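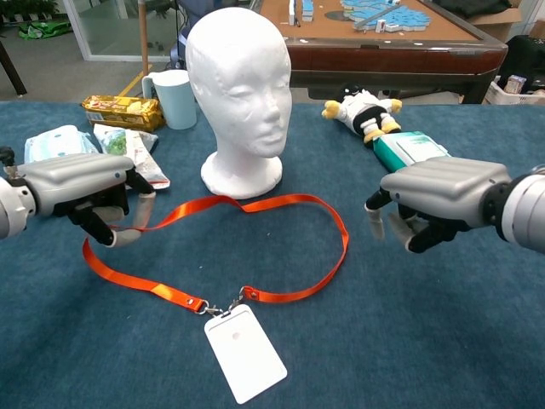 Lanyards, Loops and Robot Hands: Bench Rules I Would Keep and a Few I Would Drop

Every few months somebody sends me a new list of "best practices" for having a robot handle household things on a workbench. The latest came from Sarla Maurya, who got it from a supplier called Foltano, and it ran to 90 points. Most of them were padding. I have tried to pick out what is worth doing if you are teaching a pair of robot hands to pick up a lanyard, and I say where I have my doubts.

Cover the table first

A strap on a bare slick tabletop slides away from the fingers. Put down felt or short carpet in one plain color and keep it flat to the corners. The list says to replace the cover every month. I have no idea why. Brush it, and replace it when it pills.

Pick a strap you can see

Orange on blue is easy on everybody's eyes. Black on dark blue is asking for trouble, whatever the brochure says about the cameras.

Leave the badge on

Some people take the card holder off to make the job simpler. Then they announce that the robot can handle lanyards. A lanyard without a badge is a ribbon. The weight at the bottom end is what makes the strap swing and twist, so leave the clip and the holder where they are, and use a blank card. Please don't use your own ID. I have seen home addresses go by in demo clips.

Don't lay it out too nicely

This is my main quarrel with the Foltano list. Point 6 wants the strap "presented in a consistent open loop." Fine for the first day. After that, drop it and leave it how it falls. If it only works on a loop you arranged with your fingertips, you have taught it your own handwriting.

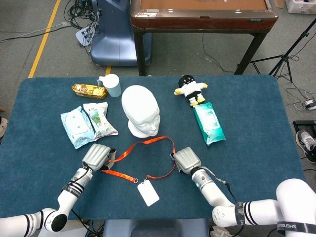
The same goes for clutter. I like a few ordinary things left on the table, wipes and snack packs and a mug, and I like them moved between tries. Léonie Hoarau clears her bench completely and gets prettier numbers. She also gets a bad surprise when somebody sets down a coffee.

Foam heads

Good for practice with anything that goes around a neck. Weigh down the base or it will travel. A foam head doesn't flinch, though, and it has no hair or ears worth mentioning to snag on. I would not let any amount of foam-head practice count toward trying it on a person, and the list is much too breezy about that.

Floor and cables

Tape a line on the floor and stay behind it while the arms are powered. Tie the cables along the arms with enough slack for a full reach — check it by hand, power off. Know where the stop button is before you start.

Write down the misses

The Tirum sales sheet boasts of 1,967 successful grasps. Out of how many? Held for how long? A notebook with 283 tries and every drop marked in it would tell me more. Decide what counts as a pickup before the first try, and don't change your mind at lunch.

Updated 05/10/2022. I took out the tip on scented wipes for cleaning the fingers, as two readers said it left a film.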